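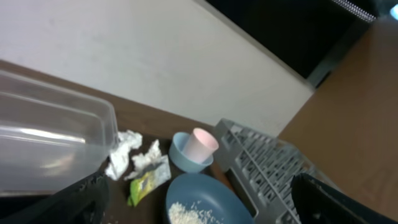
Cup, bowl and rack on the table, with rice on the plate and tissues still to be cleared

Progress report to the Pallthorpe fund – Surkard table-clearing project, March

This report covers the second stage of the work at the Lodirham kitchen. The grant for this stage was 3,000, of which 231 is unspent and will be carried forward.

The aim has not changed. We are writing a plain set of steps for clearing a shared table after a meal, covering dishes, spilled dry food and small trash. The draft now has 17 steps. Wrappers and used tissues come first, then loose food, then the dishes. In the first draft the dishes came first, and grains ended up under the rack and on the floor.

Rice remains the slowest part. It spreads past whatever it is spilled on, and picking up the last few grains takes longer than the rest of the pile. The draft now asks for the main heap to be dealt with first and the strays afterward – on the mat, on the tray and on the bare wood.

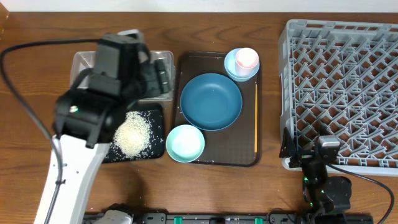

The tray has been kept in the layout. It gives the plate and cup a fixed place and can be wiped separately from the table. We have not settled whether bowls should go on it as well. One already sits half over its edge; it would fit fully if the plate is moved over, but the wording of step nine would have to change.

We bought 100 printed step cards from Kolář. The type is too small to read from a standing position, so the next batch will be larger. The cost is covered by the amount carried forward.

Still to do before the final stage:
Rewrite the steps for clear containers and their lids
Decide on the bowls
Reprint the cards
Send the revised draft to Pallthorpe for comment

No change to the end date is requested.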